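Tema 3. Servicio de bebidas: la bandeja y el vaso desechable
Tiempo de lectura: 3 min

Apuntes de Wendell Ambrose para el módulo de sala y eventos

El vaso de plástico es el artículo más despreciado del almacén y el primero que se echa en falta. En la recepción de Erkadari, en enero, había 300 invitados y 200 vasos – el resto del ejercicio lo hicieron los estudiantes, corriendo.

Conviene montar por bandejas completas. La bandeja se coloca vacía en su sitio definitivo y se llena allí. Transportarla ya montada por el pasillo es un espectáculo que el cliente no ha contratado. Los vasos van en filas rectas y con un hueco para los dedos. Un vaso tumbado se revisa antes de levantarlo: si tiene motas dentro, no vuelve a la fila por muy bien que se porte.

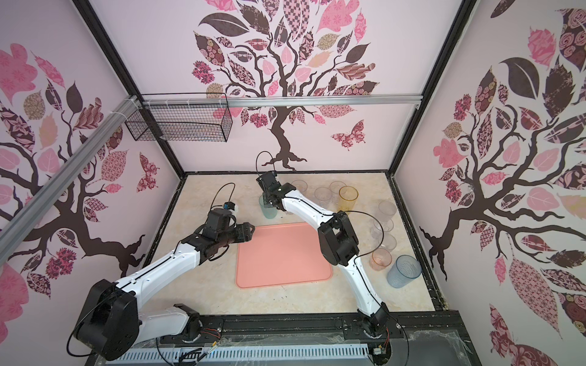
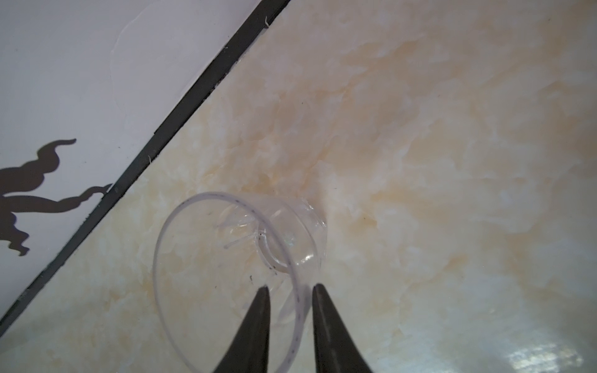 Vaso transparente tumbado, con alguna mota oscura en el interior.
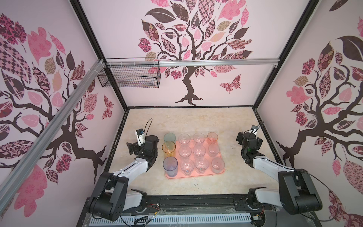
Tres filas de cuatro.

¿Por dónde se coge un vaso limpio al servirlo?
Por la mitad inferior, lejos del borde donde va a beber el invitado.

El color de la bandeja es materia opinable y no entra en el examen. El tamaño sí. Antes de montar se calcula cuántas bandejas caben en la mesa y se deja espacio para las jarras, que siempre llegan las últimas y ocupan más de lo previsto.

Para la práctica: montar 112 vasos, dejar aparte los dudosos y anotar el motivo. «Me daba mala espina» no se admite como motivo – «borde deformado», sí.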